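Questions I Get About the Prendport Letter

I write a small paper newsletter out of my spare room in Prendport, and the same questions land in my inbox again and again. I finally wrote the answers down so I can stop retyping them at midnight. If yours isn't covered, write to me anyway, I like mail!

What is it, exactly?

Twelve pages, folded and stapled, full of whatever I've been chewing on. Mostly that means secondhand bookshops, bread, the ferry, and old radio shows. There's a letters page at the back, and people get surprisingly heated about bread on it.

How often does it come out?

Five times a year. I tried monthly when I started and lasted until September, by which point I was writing about my own gutters. Five gives me time to go somewhere and read something first.

How much does it cost?

Two dollars an issue if you pick it up in person, and a bit more by mail because of postage. You can pay for a whole year up front or go one issue at a time. I don't do automatic renewals. I'll tuck a slip of paper in with your last copy, and if you forget about it, no hard feelings.

Is there an online version?

Sort of. I put the back issues up as plain pages once the paper ones are gone, pictures and page numbers and all. The layout gets a little scrambled on a phone (sorry), but the words are all there. 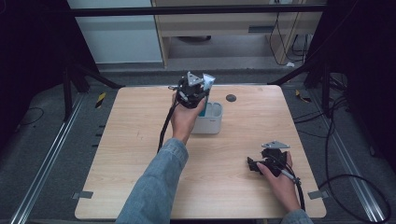 Vol. 7, No. 2

Can I get old issues on paper?

Sometimes. I keep a box of leftovers under the desk, and if I have the one you want I'll mail it for the price of the stamps. The first volume is long gone. The ferry issue is gone too, and so is the one with the rye recipe, which I'm asked for more than anything else. I do plan to run that recipe again - with the right amount of salt this time.

What typeface do you use?

The headings are in Runar and the body text is in Noguchi. I picked Noguchi because I could read it without my glasses, and Runar because the capital R makes me happy. A few of you have told me they don't go together. I've heard you, and I'm keeping them.

Where can I buy a copy in town?

The Dristness bookshop keeps a stack by the register. Go before noon if you can, the afternoon line gets long and the shop is about as wide as a hallway. They don't hold copies, so please don't call and ask them to.

Can I write something for it?

Yes, please! Keep it short enough to fit on a page, and send it in the body of an email because I can't open half the attachments I get. I can't pay money, but you'll get five copies to hand around. I like pieces about one small thing: a bus route, a soup, a coat you wish you'd kept. I'm full up on poems until next year.

Do you take ads?

Only little ones, only from people nearby, and only on the letters page. Piano lessons, lost cats, that kind of thing. Lost cats run free.

My copy never showed up. What now?

Give it 12 days, then email me and I'll send another one. If the first copy turns up later, leave it on a bench or give it to a neighbor.

I moved. How do I change my address?

Send me the old address and the new one in the same message. I keep the list in a paper notebook, in pencil, and the old address is how I find you in it.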